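Home Retreats Stays Guest Guides Contact

Milten House Guest Guide, section 4: Setting Up Your Room and Your Rest Days
by Natalie Inskip
3/29/25

Read this before you unpack. Takes a few minutes. Section 3 (getting here from Gurnska) you should have done already — if you are still at the bus stop, go back to that one.

Before you start

You need: your room card, the Tronow app on your phone, the green intake form, socks. The valley floor is at 2,116 feet and nights are cold into late spring, so a second layer too. Drink more water than you think you need on day one.

4.1 Checking in

1. Go to the front desk in the lower building. Not the bathhouse, the doors look the same.
2. Hand in the green form. Both sides filled out. Medications go on the back.
3. Open Tronow and tap "Join a stay." Type the code on your room card. The app will ask for notifications, say yes for now, you can shut them off in 4.3.
4. Pick your meal plan. Standard or Gowda (the Gowda plan is no dairy, no wheat, early dinner). You can change once, before the first breakfast.

NOTE: If the code fails, it's nearly always a zero typed as the letter O. Try again before calling the desk.

4.2 The room

1. Heat. Dial is behind the door. Turn it one click at a time and wait. The floor is slow to respond and if you crank it you will be roasting at midnight.
2. Hot water. Let the tap run a minute. The upper cabins are on a long pipe.
3. Windows. Tilt first, then swing. Forcing the handle sideways jams it and then somebody has to come out with a ladder.
4. Robe and slippers are in the closet. Wear them to the bathhouse, not to the dining room.
5. Evening drinks. Kettle goes on the tray, never on the bed or the floor. Tea is for any hour, take what you like.
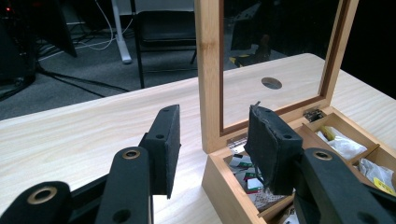
6. Quiet hours. Start after the last bath session and run until the morning bell. Phones on silent, doors closed by hand. Walls are thin.

CAUTION: No candles or incense in the cabins. The smoke sensors are touchy and they set off the whole row.

4.3 Setting your rest day

Every stay of more than two nights gets a rest day. No classes, no bell. You choose which one.

1. In Tronow, open Schedule and press and hold the day.
2. Tap "Make rest day." The classes go gray.
3. Go to Settings, then Sounds, and switch off Bell. Do this the night before. People forget this and get woken up anyway.
4. Tell the kitchen if you want breakfast left at your door. Slip of paper in the box at the dining room entrance, befor dinner ends.
5. Massage on a rest day is fine but has to be booked seperately. Ask for Bo-ram Ban at the bathhouse counter, she keeps the book. Cancel the evening before or the session is charged.

NOTE: First day and last day can't be rest days. The app lets you pick them, the desk will just change it back.

After lunch the lounge is open to anyone on a rest day. Books, blankets, tea, the good chairs. Talking is allowed on the porch side only.
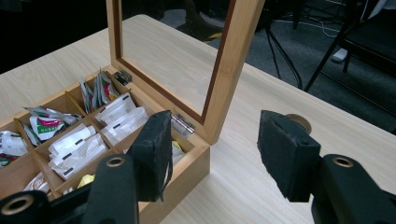 4.4 Bathhouse basics

1. Shower first. Always.
2. Warm pool, then hot, then cold. Keep the cold one short the first time.
3. Sit down afterward. Ten minutes minimum, on the benches, with water.
4. Rings and watches off — the minerals turn silver black.

CAUTION: Skip the hot pool if you are pregnant, have a heart condition, or had wine at lunch. Ask at the counter if unsure. Dizzy means out, slowly, and press the red button by the steps.

4.5 If something goes wrong

App frozen: close it, reopen, rejoin with the same code. Your schedule is saved.
Locked out: desk has spares. After hours dial 167 from the phone in the hallway.
No heat: check the dial is past the first click. Still nothing, 167.
Lost robe: there are more, come and ask.

Checkout is in section 5. Leave the card in the door.

Related guides
Packing for a Milten stay in February
Getting here from Gurnska without a car
The Gowda meal plan, week by week
Turning off Tronow reminders after you go home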